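Chapter 4
Reaching, Gripping and Letting Go

In this chapter
Why we look at hands before we look at cupboards
The shape a hand makes on its way to an object
Fingertips, padding and friction
Light and the working surface
The tidy-up diary

I started writing this chapter at my own kitchen worktop in Velley, at ten past six in the morning, with a jar of pickled beetroot I couldn't open. I'd tried a tea towel. I'd tried running the lid under the hot tap, and I'd tried swearing at it, and in the end I had toast. But it did get me thinking about how little attention I pay to my hands until one of them lets me down, and that's a decent place for us to begin.

The last chapter was all about rooms: where the shelves go, how far you walk between the sink and the table, why the bin is always in the wrong place. Now we come in much closer. Most of household work happens in a space you could cover with a tea tray, and it's done by fingers. If you're going to plan a kitchen, or help somebody go on using the one they've got, you need to know what fingers are good at and what wears them out.

Try something before you read on. Put a mug, a coin and a folded cloth in front of you and pick them up one after the other, slowly, watching your hand and ignoring the thing it's after. You'll see it start to change shape well before it arrives. For the mug it opens wide and the thumb swings out. For the coin nearly everything folds away except the thumb and one or two fingers, and for the cloth you probably just went in with a sort of lazy rake. (I still do this in cafés. My daughter has asked me to stop.)

Mayuree Phuthong, who taught me most of what I know about this, used to call it "the hand reading ahead". She had us keep what she called a tidy-up diary, and in my first one I logged 363 separate grips in a single evening of clearing up after supper — and I'm sure I missed plenty, as it's very hard to hold a pencil and a colander. You'll be keeping your own in Exercise 4.2. Twenty minutes is enough!

What surprised me, going back over those pages, was how often I'd used the very ends of my fingers. Fingertips are soft, they squash a little, and that squashing is what gives you a hold on something smooth like a plate. Take the softness away by putting on a stiff glove and you'll find yourself squeezing much harder for the same result.

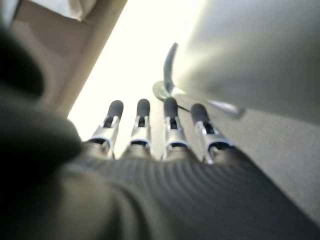
Squeezing harder is fine for a minute or two. Over a whole evening it's tiring, and for anyone with sore joints it can decide whether the washing-up gets done at all. Costel Angelovski, a retired baker I visited in Lorkside, had wrapped the handles of his pans in old bicycle inner tube, and it was the best kitchen alteration I saw that year. A bit of rubber, a bit of thickness, and his grip could relax.

Light comes into it too, more than you'd think. With a bright window behind the worktop, the side of the jar facing you falls into shadow, and people tend to fumble and grab when they can't see an edge properly. We'll come back to windows in section 4.5, along with worktop depth and why I've grown so fond of 600 millimetres.

Before you start section 4.1, find a jar with a tight lid and keep it by you. You'll want it for the first exercise, and if it's beetroot, good luck.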